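Visit to the Trelta Demonstration Hall, Skaltimberg

Report of the Tlapale Technical Exchange

Members of the Exchange were received at the Trelta hall in Skaltimberg for a visit of half a day. The purpose was to learn how examples of household handling tasks are gathered for a learning system, and what such work requires in staff and floor space.

The hall has 20 workstations. At each one an operator guides a robotic hand through a short task, and every attempt is stored together with the view from a small camera at the wrist. Our hosts explained that an attempt seldom lasts longer than 40 seconds. Failed attempts are kept and labeled as such, a practice that drew several questions from our members.

The second part of the visit was given to the kitchen stations, where the work is slower. Operators change the starting position of the objects between attempts, so that the system does not learn a single fixed path. A reviewer at Terham, the partner site, later checks each recording and marks the moment of first contact. On the morning of our visit 43 recordings had been passed and were waiting for transfer.

The wrist view is of particular use to the reviewers. It shows the thumb against a pale grey object beside the dish rack, with the other fingers held over the white tabletop.
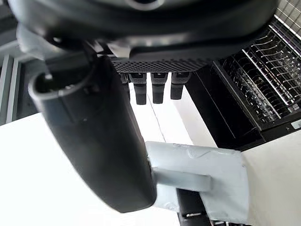 Page last changed: August 11, 2023

Members asked whether reviewers ever disagree on the moment of contact. They do - and in such cases a second reviewer decides. The written guide for reviewers runs to 59 pages and may be consulted at the Exchange office on request.

A return visit is planned for February. Members who wish to attend should notify the office in writing.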